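**Simulation Practice Working Group: Minutes**

Session opened 2:05 p.m., Blackwood room and remote.

Present: Desmond Castellanos (chair), Latrice Tillman, Esperanza Obi, Svenja Schnyder (minutes)
Apologies: Ezekiel Esposito

**1. Previous minutes**

Accepted with one correction. Under item 4, "collision mesh" should read "visual mesh."

**2. Episode review, kitchen tasks**

L. Tillman reported on the Timavance review set: 258 episodes, all in the simulated kitchen. Nine were returned by reviewers as unclear. In each of the nine, the operator and the reviewer disagreed on when the grasp began. The current text of section 3 defines grasp start as "gripper in position," and does not define position.

E. Obi proposed that grasp start be logged at first contact between either finger and the target object. Hovering over a pan or other container is to be logged as approach, whatever the distance. S. Schnyder asked whether contact with the pan counts. Agreed that it does not, and that contact with the container is logged separately under its own code.
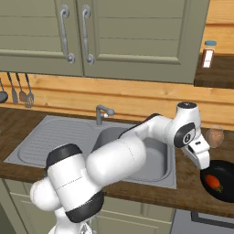

The wording was accepted for the next draft. L. Tillman will relabel the nine returned episodes under the new definition and note any that remain in dispute.

**3. Clearance to fixtures and glassware**

The draft asks for a minimum clearance between the forearm link and fixed items such as faucets, but is silent on loose items near the target. D. Castellanos wants loose glassware treated as an obstacle in every kitchen task unless the task sheet names it as a target. Agreed.

No agreement on the value for the clearance itself. E. Obi noted that the Hivton planner pads its link geometry by default, so a figure measured from the mesh and a figure measured from the padded shape are not comparable. The draft must state which is meant. Held over.

**4. Scene versioning**

S. Schnyder reported 2 scene files in circulation under the same version number, with different friction values for the countertop. Results from the two cannot be pooled. Fistard import scripts currently accept either file without warning.

Decided:

- Any change to a physical parameter requires a new version number.
- Changes to texture or lighting require a log entry, and a new version number if camera input is used by the policy.
- Scene file hash to be stored with each episode.

**5. Reporting of success rates**

Deferred to the July session in the absence of E. Esposito.

**Actions**

- L. Tillman: relabel returned episodes.
- E. Obi: redraft section 3; propose wording on padded and unpadded geometry.
- S. Schnyder: withdraw the duplicate scene file; add hash check to the import scripts.
- D. Castellanos: circulate item 5 papers to all members.

Closed 3:20 p.m.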